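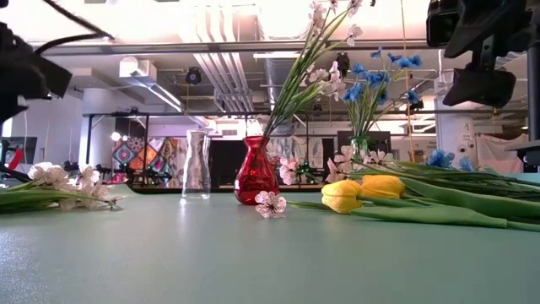

Policy does great on one vase, falls apart when there's a choice. Is my result even a result?

Posted by stulunden_bench, 2020-12-13

Hi all, long-time reader, first real post, so go easy on me. I'm working on a flower arranging task with a two-arm setup. Artificial stems lie on the table and the arms have to pick them up and stand them in vases. We train by imitation: a person teleoperates, we record, and the network learns to copy the motions. We have 3,239 demonstrations, collected since August.

My trouble is the evaluation. If there's a single vase on the table, the policy looks lovely. I was ready to write it up! Then I put out three vases (a tall clear one, a red one with a fat body and skinny neck, and a small clear one) and ran 116 trials where the stems and vases got moved between runs. Now it will grab a tulip just fine, carry it over, and then kind of hover between the clear vase and the red one like it can't make up its mind. Sometimes it lets go in between. The red one gets far more successes than the tall clear one, even though you'd think the clear one would be just as easy.

My labmate says the clear glass is the whole story, because you can see the room straight through it. I think it's the demos, because we never told the operators which vase to use and everybody just did what they felt like. How would you tell these apart? And can I still report the single-vase number, or is that cheating?

Upendo Waweru

I've been stuck in exactly this spot (cups on a rack in my case, but same idea), so here's what I'd do. You and your labmate could both be right, and luckily your two stories predict different things.

If it's the glass, then changing how the vase looks should help even with the other vases gone. Wrap the clear one in paper, run it alone, then run it alone without the paper. Keep the stems and the start positions the same for both. If the numbers barely move, glass isn't your main problem.

If it's the demos, look at the failures where it lets go in between. That's the classic symptom of averaging. Half your operators went left, half went right, and a network trained with plain regression loss learns the middle, where there's no vase at all. Go back through the recordings and label which vase each stem ended up in. It's boring, I did mine over two evenings with a lot of tea, but then you can feed the label in as an input and tell the policy which vase you want. When I did that with the cups the hovering mostly went away, without a single new demo.

One more thing to check is stem type. A tulip with a closed bud and those long broad leaves is a very different thing to carry than a sprig of blossom, and a narrow neck forgives neither. Please break out your table by stem and by vase, or a good average will hide a terrible cell.

As for the single-vase number, sure, report it, but put it next to the three-vase number in the same table. Same checkpoint for both. Reviewers get grumpy when the hard result turns up only in the appendix, and I would too.

makori_b

more data. we doubled ours and it fixed itself

rikham77

I don't agree with makori_b here, more demos with the same mixed choices gives you a more confident average and that's about it. Upendo's labeling idea is the one to try first.

Small addition, decide what counts as a success before you rerun. We had two people scoring the same videos and they disagreed all the time on stems that went in the neck but leaned way over. Write the rule down, have someone who didn't train the model do the scoring, and save the videos. Also shuffle the order of the conditions. We ran all of one kind in the morning and all the other in the afternoon, and the light had changed so much that we had to throw the whole comparison out.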